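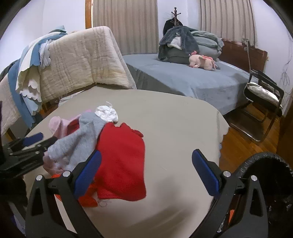

Unit 4: What Leaves the House

Household Materials and Waste, September session
Handout to go with lectures 7 and 8

Read this before the sorting lab. The terms in the first section will be used without explanation from now on.

1. Terms

Waste stream: all the material of one kind moving from homes to one kind of end point. Clothing is a stream. So is food packaging. A single bag of trash usually holds parts of several streams.

Generation: everything a household gets rid of, by any route.

Disposal: the part of generation that goes to landfill or is burned.

Diversion: the part that goes somewhere else. Reuse, recycling and composting all count as diversion. Putting something in the attic does not. It is storage, and the item will show up in the figures later.

Contamination: material in a stream that the receiving plant can't use. A greasy pizza box in a paper bale is contamination. So is a clean item of the wrong kind.

Residual: what is left for disposal after everything sortable has been taken out.

Students often mix up generation and disposal. If a town starts a clothing collection and its disposal figure drops, generation may not have changed at all. The material took another route.

2. The Gileck sort

We will use one data set all through this unit. Gileck is a town of 1592 households with curbside trash pickup every week and recycling every second week. For the sort, 172 bags were taken from the trash side only, opened, and separated by hand into categories. The total weight was 529 kilograms.

Textiles made up 66 kilograms of that. Divide 66 by 529 and you get 0.125, or 12.5 percent by weight.

Points to keep in mind when you work with these numbers:

The sort covers trash bags only. Clothing given away, sold, passed to relatives or dropped at a collection bin is not in it. You can't get a generation figure from it.

Weight is not volume. A bag of sweaters and a bag of foam packaging can be the same size, and one will weigh many times more than the other. Trucks fill up by volume as well as by weight, so hauling costs follow both.

A wet item weighs more than a dry one. Cotton holds a lot of water. The Gileck bags were weighed as they came, and no correction was made for moisture. Your lab write-up should say whether you weighed things as received or after drying.

One week is one week. Textile waste goes up when the seasons change and people clear closets. A sort done in September will not match one done in January.

3. Textiles

3.1 Why clothing is hard to sort

A shirt is rarely one material. The body may be a cotton and polyester blend, the thread is often all polyester, the buttons are plastic, the label is something else again, and there may be elastic at the waist or cuffs. Fiber recycling works best on a single known fiber. Blends can be shredded for stuffing or padding, but they seldom become cloth again.

Labels help when they are present. Many people cut them out. In the lab, a garment with no label goes in the "unknown" pile even if you think you can tell by feel. Guessing by feel is fairly reliable for wool and denim and poor for nearly everything else.

3.2 The usual order of preference

Wear it longer. Repair, altering and dyeing all fall here. Most garments are thrown out for a small fault or for fit.

Pass it on for wearing. This covers giving, selling and swapping. The garment has to be clean and dry. Mildew in one item will spread through a closed bag in a few days, and the whole bag may be lost.

Use the cloth for something else. Cotton knits make good cleaning rags. Worn towels are taken by some animal shelters. Ask first.

Shred for fiber. Insulation, carpet padding and furniture filling all use shredded textile. Zippers and metal buttons have to come out at some stage, and this is mostly done by machine after a rough cut.

Dispose.

3.3 The collection bin at Baluyot Street

Gileck has one clothing bin, at the Baluyot Street lot, emptied by a hauler under contract. The contract separates loads into three grades. Wearable items are the first grade and pay for the other two. Wiping cloth is the second. The third is fiber stock, which usually costs money to move.

When shoppers skim the best clothing for resale sites, less first-grade material reaches the bin. The share of third-grade material goes up and the collection may start to lose money even though the weight collected stays the same. Expect a question on this in class discussion. The figures you would want are the grade split over several years and the price per grade. We have neither for Gileck, and you should say so if you write about it.

3.4 Household linens

Sheets, curtains, tablecloths and towels are textiles and are sorted as such. Rugs with rubber backing are not. Pillows and comforters are a special case: most collections refuse them on hygiene grounds, whatever their condition. They are bulky, so they matter more in volume figures than in weight figures.

4. Light packaging

4.1 What counts

For this course, light packaging is any packaging that weighs very little for the space it takes up. Bubble wrap, foam trays, packing peanuts, air pillows, produce netting and the foam sleeves put on pears and mangoes are all in this group. Films and bags are handled in Unit 5.

Most light packaging is there to prevent bruising or breakage. Fruit is a good case to study. A bruised pear is often thrown out by the store or the buyer, and growing and shipping that pear took much more energy than making its sleeve. If the sleeve prevents enough losses, it may reduce the total impact even though it goes straight into the trash.

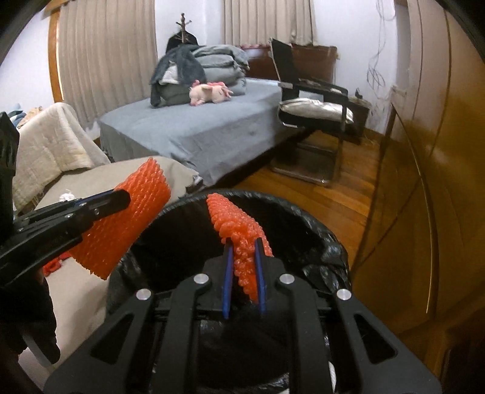 Whether it does so depends on the loss rate with and without protection, how far the fruit travels, and how it is handled at the store. A pear sold ten miles from the orchard needs less padding than one shipped overseas. Fruit packed in one layer in a molded tray may not need sleeves at all.

4.2 Why so little of it is recycled

Foam netting is commonly made of expanded polyethylene. The plastic itself can be melted and used again. The trouble is in the collecting. A truckload of loose foam is mostly air. Small, flexible pieces also fall through the screens at a sorting plant or wrap around the moving shafts, and the line has to be stopped to cut them free.

The plant that serves Gileck is at Darnereck. It does not accept foam of any kind in curbside recycling. Foam in the blue cart is pulled off by hand at the first belt if someone sees it. What isn't seen ends up as contamination in the paper bales, since flat, light pieces tend to travel with paper.

Some stores take back clean packing peanuts and air pillows for reuse. Produce netting is almost never included.

4.3 Reuse at home

Reuse of light packaging is easy and doesn't add up to much. Sleeves can go around glasses or ornaments in storage, or between stacked flowerpots. A household takes in far more packaging than it can use this way. In your lab notes, record reuse as a separate line and don't count the same item again the next time it is used.

5. Bins and what they do to sorting

People sort according to the containers they have. Putting a recycling container right next to the trash container usually raises the amount recycled, and moving it to another room lowers it. This holds even for people who say they care a lot about recycling.

Opening size matters too. A narrow slot slows people down enough to make them look at what they are holding. An open-top bin takes anything.

Liners are a smaller point with a cost attached. A lined bin is quicker to empty and stays cleaner, but liners are often changed when half full. Offices are worse at this than homes. In the Prelta building, where the lab is held, bins are checked at 4 p.m. and tied off only if they are at least two-thirds full. Please leave them alone before then.

6. Sorting lab

Bring closed shoes and clothes you don't mind getting dirty. Gloves, tarps and scales are supplied.

Step 1. Zero the scale with the empty tub on it.

Step 2. Weigh the unopened bag and write the number on the sheet before doing anything else.

Step 3. Open the bag over the tarp and take out anything sharp with tongs. Sharps go in the red can and are logged as "other."

Step 4. Sort into the nine categories on the sheet. Shoes go with textiles. Foam goes with light packaging, whether or not it held food.

Step 5. Weigh each category. Anything under the scale's lowest reading is written as "trace," never as zero.

Step 6. Add up the categories and compare with the number from Step 2. A loss of up to 3 percent is normal from drips and evaporation. If you are further off than that, weigh everything again.

Step 7. Wash up at the long sink. The small one drains slowly.

7. Problems, due at the next lecture

a) A town diverts 40 tons of clothing and disposes of 60 tons. Give generation and the diversion rate.

b) Using the Gileck sort, find the average weight per bag and the average weight of textiles per bag. Say why the second number should not be read as what a typical bag holds.

c) Two bins cost the same to empty. One collects heavy material at a low price per ton, the other light material at a high price per ton. List the numbers you would need to decide which to keep.

d) Choose one item of light packaging from your own kitchen. Write half a page on what it protects and what might replace it. Weigh it if you can.

Reading for lecture 9: the Unit 5 packet, sections 1 to 3. Skip the appendix on film grades until the corrected table is handed out.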